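Yatsenko 桌面操作数据采集项目进展报告
报送：Mavham 项目管理处
报告期：2024年9月

一、总体进度
本期完成 Rutwood 工位的搭建与标定，并开始正式采集。计划任务共13类，已完成采集并通过复核的有4类，其余按原定顺序推进。7月提交的采集规范已修订一次，主要改动为起始位姿的定义和弃用标准。

二、采集方式
示教由操作员遥操作完成，每条示例同步记录腕部相机图像、关节角、夹爪开度及任务文字说明。图像与关节数据统一按时间戳对齐，对齐误差超限的片段整条剔除，不作插值补救。每类任务分批录制，每批30条，批次之间更换物体的初始位置和朝向。操作员每班连续工作后须轮换，以减少动作习惯对数据分布的影响。

三、质量情况
复核中弃用的示例有12条，原因集中在两项：一是起始时夹爪未回到规定开度，二是任务结束后过早停止记录。前者已在采集程序中加入开度检查，未达标时不允许开始录制；后者改为由程序延时结束。另有个别示例文字说明与动作不符，已退回重新标注，未计入弃用数。

四、工位与视角
腕部视角以灰色木纹台面为主要背景，左侧和后方围板为白底深色图案。台面纹理较密，细小白色碎屑在图像中可以分辨，对小物体任务可能构成干扰。规范中已增加每批开始前清理台面一项，执行情况由复核人员抽查。

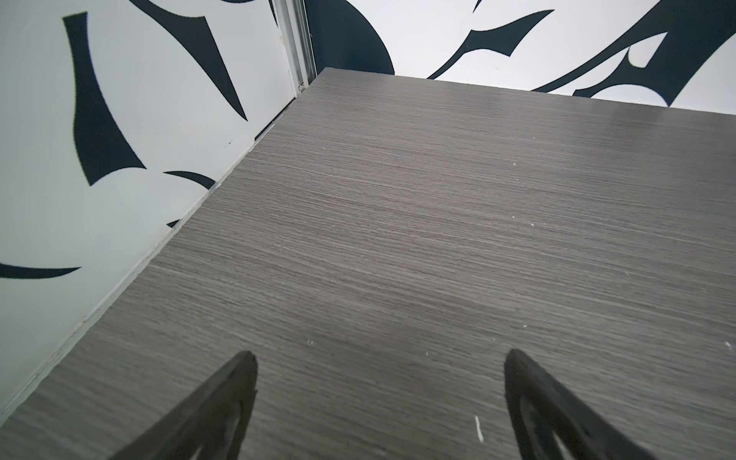 图1 腕部相机视角：夹爪张开，两指之间为台面

五、存在问题
围板图案对比度较高，模型是否会将其作为定位依据尚无结论。拟在 Braltatwood 另设一处工位，采用不同台面和围板，录制同类任务用于对照。该工位所需围板和灯具尚未到货，设备费用在原预算内列支，不申请追加。

六、下一步工作
继续录制剩余任务；完成首轮策略训练，并在 Rutwood 工位进行闭环测试；向管理处提交数据格式说明及弃用记录清单。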